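그리퍼 키트 Ikar 써 본 이야기: 책 정리 프로젝트 보고서

로봇응용실습 2조, 작성 Leokadia Duda
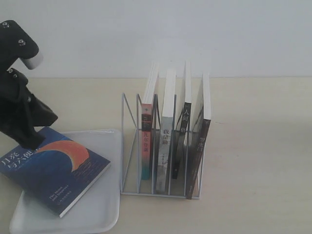
Igor Polák은 중간 발표를 듣더니 책은 로봇한테 시키기엔 너무 얄미운 물건이라고, 얇고 미끄럽고 표지가 휘어서 컵이나 블록으로 재미 본 키트는 다 여기서 무너진다고 했다. 나도 처음엔 좀 욱했는데, 한 학기 해 보니 반쯤은 맞는 말이었다(반쯤만!).

우리가 고른 건 Zitwood에서 파는 Ikar 키트다. 학교 할인을 받아도 2124즈워티라 조원들끼리 꽤 오래 고민했다. 과제 자체는 단순하다. 흰 트레이에 눕혀 둔 문고본을 집어서 철사 책꽂이에 세워 넣는 것. 책은 내가 읽던 중국어 소설들인데 《달과 6펜스》, 《나는 고양이로소이다》, 《인간 실격》 같은 것들이라 시험하다 말고 자꾸 책 얘기로 새서 Urszula한테 여러 번 혼났다 ㅎㅎ

조립은 Arsen이랑 둘이서 했다. 설명서에는 두 시간이면 된다고 쓰여 있는데 우리는 여섯 시간 걸렸다. 나사 봉투에 번호가 없어서 그렇다. 길이가 비슷한 나사가 두 종류 섞여 있고, 바꿔 끼우면 손가락이 끝까지 안 닫힌다. 그걸 모르고 모터만 의심하면서 오후를 통째로 날렸다. 다음에 이 키트 쓰는 조는 제발 나사부터 나눠 놓고 시작하시길!

제일 어려운 건 역시 납작하게 누운 책이었다. 위에서 바로 집으려고 하면 손가락이 표지만 쓱 문지르고 끝난다. 그래서 손끝으로 책 위쪽을 눌러 트레이 가장자리까지 끌고 간 다음, 살짝 들린 모서리를 잡는 순서로 바꿨다. 누르는 힘은 기본값이 너무 세서 표지에 자국이 남길래 많이 낮췄다(내 책인데...). 최종 설정으로 141번 돌렸고 로그는 전부 조 폴더에 올려 두었다. 실패한 건 대부분 꽂는 단계에서 나왔다. 먼저 꽂힌 책이 옆으로 기울어 있으면 들어갈 칸이 좁아지는데, 우리 코드는 칸이 늘 똑같다고 믿고 그냥 밀어 넣는다.

소프트웨어는 생각보다 마음에 들었다. 예제 코드가 짧고 읽기 쉬워서 파이썬만 조금 알면 첫날부터 움직여 볼 수 있다. 대신 오류 메시지는 정말 불친절하다. 케이블이 빠져도, 힘 제한에 걸려도 똑같은 문장이 뜬다. 5월에 Zitwood에 메일로 물어봤더니 다음 버전에서 나누겠다는 답이 왔고, 아직 새 버전은 못 받았다.

그래서 살 만하냐고 하면, 수업용으로는 추천한다. 혼자 취미로 사기에는 좀 비싸다. 남은 기간에는 Urszula가 기울어진 책을 알아보고 꽂는 각도를 바꾸는 부분을 맡고, 나는 누르기 동작 속도를 다시 맞춰 볼 생각이다.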